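Resia Residents' Help Pages
Health and Home — Medicines and Storage

Sorting a relative's tablet bottles before a move

Posted by Adelino Torres
Member, Arance group

Good afternoon. I am assisting an elderly relative who will transfer to a ground-floor flat at Cardoso House in December. In the course of clearing the bathroom cabinet and two kitchen drawers, my wife and I have brought together a considerable number of pill bottles. Several have been kept for a long time, and my relative is no longer certain which of them remain in use.

We have begun to lay them out on the dining table in small batches. The larger amber bottles are simple enough to tell apart, but the clear ones are easily confused with one another when they lie on their sides. 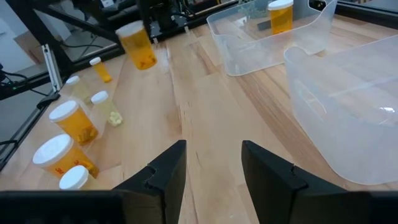 One batch on the table, white caps throughout, amber and clear bottles together.

I should be grateful for guidance on the following points. Is it acceptable to combine tablets that look the same into one larger bottle, in order to save space? May unwanted tablets be placed in the household refuse? Finally, is there a recommended order in which to carry out the work? The removal firm, Heritz, has asked that all boxes be closed by Thursday evening, and I would prefer that the medicines did not travel with them.

Reply posted by Lourenço Calado
Household Advice Desk, 593 replies

Dear Mr Torres,

Thank you for your enquiry. Tablets should not be combined, even where they look the same. Two medicines of similar colour and shape may be quite different, and the same medicine may be supplied in more than one strength. Each should remain in the bottle in which it was dispensed, with the pharmacy label attached. If a label has come away or can no longer be read, please set that bottle aside and do not attempt to identify the contents by eye.

Unwanted medicines should not be placed in the refuse, nor poured into a sink or lavatory. They may be returned to a community pharmacy, where the staff will arrange disposal. It is courteous to telephone beforehand if the quantity is large.

With regard to the order of work, the Desk suggests that you proceed as follows.

Obtain the current list of prescriptions from the surgery or the pharmacist. Stand every bottle upright with its label facing you and compare it with the list. Place those that match in one box and all others in a second box, including any that are out of date. Take the second box to the pharmacy before the day of the move. The first box should be carried by a member of the family, in a bag kept out of direct sun and out of the reach of children.

Please note that a medicine which is missing from the list should not simply be stopped. Your relative may have been advised to take it by a hospital clinic, and the surgery will be able to confirm this.

Reply posted by arance_803

We did this for my father last year. Took 3 evenings. Check coat pockets and the bedside drawer as well — we found more there after we had already been to the chemist. I do not know about the rules for glass bottles.

Reply posted by Adelino Torres

I am obliged to you both. The surgery has agreed to print the list, and nothing will be combined. The coat pockets will be examined this evening.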